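Folding by robot: what the towel numbers are worth in your laundry room

Every March the kitchen and laundry shows fill up with folding machines, and every January the research papers they lean on start going around. A reader in Hillmont sent me the one from the Tukano project and asked whether she should hold off on redoing her laundry shelves. No. Build the shelves.

The method is easy enough to follow. A person steers the arm through the fold again and again, the arm records what its wrist camera sees along with how it moved, and a program learns to copy the moves. Tukano used 774 of these guided folds for training, then ran 500 tries without a hand on the controls. Darius Pop, who wrote up the results, counts a fold as good if the corners land within 50 millimeters of each other. Get out a ruler and look at that. It's two inches. My mother would have shaken the towel out and handed it back to me.

Checks are a kind choice of cloth, too. A grid gives the camera lines to go by, and you can tell at a glance which way the towel is lying. I'd like to see the same test on a plain white bath sheet, or on anything black.

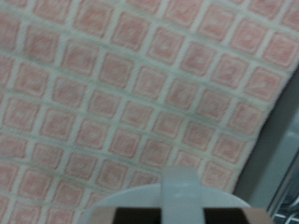

LAUNDRY & LINENS

Some of the paper is worth stealing for your own use, robot or no robot.

Start from an edge. Most of the bad folds began with a pinch in the middle of the cloth, which pulls up a tent and drags everything crooked. Find the hem, run your fingers along it to the corner, then lift.

Flatten before you fold. A bunched side stays bunched and you end up ironing it in. One sweep with the flat of the hand is plenty.

Use the pattern. With a checked towel, match a line to a line and forget about the hem, which has often shrunk more than the rest anyway.

Keep to one size per stack. The arm did far worse when the towels changed size, and so does a teenager.

Now the part I don't buy. The summary says the method "transfers to the home." The home in question was a test kitchen at Funumcombe with 6 towels, all the same make, laid out one at a time. Fares Farah, who repeated the test at Adamczyk, got a lower score and says so in a footnote – good for him, but it belonged on page one. Neither group started from a basket. If you've ever pulled a fitted sheet out of a dryer with three socks inside it, you know where the work is.

I also couldn't find the time per fold anywhere. I wrote to ask on Wed 15 January and will add the answer here if I get one.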